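Robotics club gets its two-arm table running ahead of June showcase

The Ledesma after-school robotics club has moved out of the storage room and into the old print shop, and students are now working most afternoons on the project they call Grumetti: two arms, one table, and a lot of everyday stuff that has to be picked up and put somewhere.

Work at the table this week.
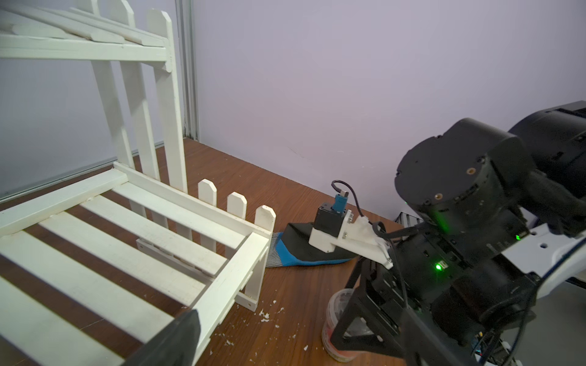
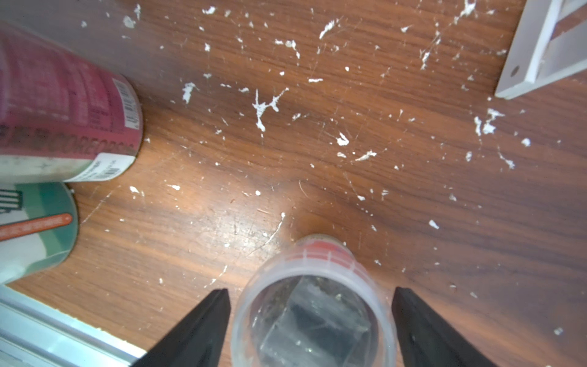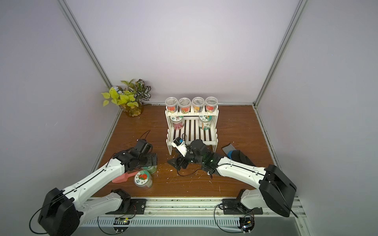
The club will show Grumetti at the Skollberg student meet in June. Entry is in the household class, which is new this year. Teams get 12 minutes at the table and can't touch anything once the clock starts. Judges pick the objects on the day, so no memorizing one routine and hoping.

"Cups we like. Cups have a shape," said Vandana Tripathi, who coaches the club and teaches physics. "Soft things are the headache. You close on a sock and it's a different sock every time."

Students drive the arms by hand first, record each try, then train on the recordings. They have 700 saved so far. Tripathi wants more before the end of the month but says she'd take fewer if they were cleaner. A good chunk of the early ones got tossed after the camera settings were changed halfway thru and no one wrote it down. There is now a notebook. It is chained to the desk.

Hậu Đoàn, a junior, wrote most of the code that keeps the arms from running into each other. First version was too careful, he said, and both arms would just stop and wait. The current one gives the right of way to whichever arm is already holding something.

"It's basically a four-way stop," he said. "It took me two weekends to come up with a four-way stop."

Last year's entry, Drolovard, was a wheeled bot that sorted blocks and finished with 79 points out of a possible 90. Good enough for a ribbon, not for the final. Several seniors from that team have stayed on and are running practice sessions for the newer members, mostly on wiring and how to swap out a motor without losing the screws.

Money is the other thing. Spare motors are the biggest line in the budget, and the club is holding a bake sale in the main lobby Sunday starting at noon to pay for a couple more before the meet. Cash or card. Tripathi said donated items for practice are also welcome, clean and nothing breakable please, and can be left at at the front office.

New members can still join. No experience needed, parent signature is. Forms are outside the print shop door.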